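Can a machine tidy up yet? Two arms, one desk

Gallery, 2025-10-22

Household robots have been promised for a long time, and most of what gets shown in public is walking, waving or dancing. We wanted to look at something duller. The Bukura bench is a set of small chores that come up in any home with a desk in it: put the pens back, stack the books, clear the writing tablets off the table. The chores are the same each time, the table is the same size, and the arms get no help once a run begins.

Rirkar runs the bench with two arms side by side on one rail. The list now has 24 chores on it, up from 18 in June. Most are short. A person would do any of them in less time than it takes to read the instructions.

The pictures on this page are from the writing tablet chore. These are the thin drawing boards that children use, and they are harder to handle than they look. They are flat, they are slick, and when they lie against a tabletop there is very little for two fingers to get hold of. Cups and soft toys are easier for a gripper, and even a folded towel gives it something to pinch.
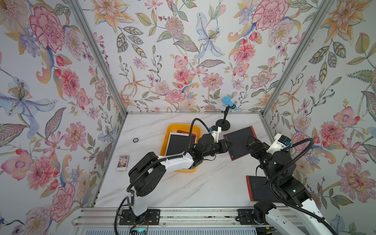
A red-framed tablet held at a tilt in the right gripper, with the left gripper touching the edge of a tablet. The yellow tray is behind the left arm.

Picking up is only part of the job. A tablet held by one edge tends to swing, so the grip has to be firm, and too firm a grip can mark the frame. Then there is the question of which arm should do what. Two arms can reach more of the table than one, but they can also get in each other's way, and a lot of planning goes into keeping the elbows apart.

Stacking brings its own trouble. The first board into a tray has the whole floor to itself. Every board after that lands on another board, and a small error in angle gets passed up the pile. A person would fix this with a nudge and not think about it. For an arm, the nudge is a separate skill that has to be learned.

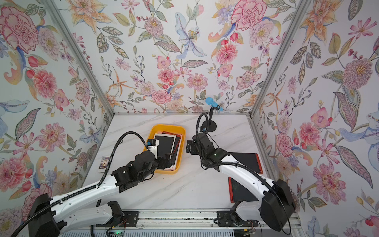
The left gripper reaching into the tray, fingers at the front edge of the white-framed board. Two red-framed boards lie on the table to the right.

For the full chore list, Rirkar logged 51 runs before changing anything in the software. The plain answer to the question at the top of the page is that some chores are close and others are a long way off. Desk work with known objects is in the first group. Laundry, dishes and anything in a drawer are in the second.

Shop-floor chores are a separate list, kept by Laaksonen, and will get a gallery of their own. The first set there is bin sorting with mixed small parts.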